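# The bin of small things

Since we moved to Windale I keep one metal bin for everything that has no place. My husband calls it the hospital. If you find a toy block under the sofa, it goes to the bin. If you find a lid without its box, the same.

In August I decided to empty it every Friday, after dinner, before anybody sits down. I learned this habit from Dagmar Kuruc, my old neighbor in Zonach, and she was much more strict than me. She emptied hers every evening and what had no owner by morning was given away. I am softer - I wait three weeks.

The first time was terrible. I put all on the kitchen floor and then I only looked at it, and I drank my tea. Now I have an order. First I take out the big pieces, then toys, then brushes and cleaning things, and at the end the very small ones which hide in the corners. 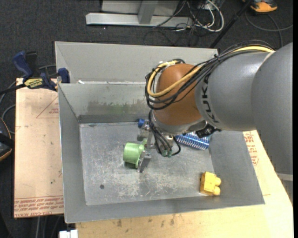 Toys are easy, because the children's shelf is next to the door and one building block more makes no difference there. Cups go back to the kitchen and are washed, also when they look clean. The difficult group is what I call "parts". A part is something that surely belongs to something. I keep parts in a jar, and I must say that in one year I needed a part from this jar two times.

Last week Vangelis Politis came for coffee and asked why I don't use a box with compartments. I had one. We filled the compartments in a few days and after that all new things were lying on top of it.

A metal bin is also easy to wash, with warm water and a little soap. I dry it with an old towel and put it back in the hall. By Saturday there is usually one sock in it.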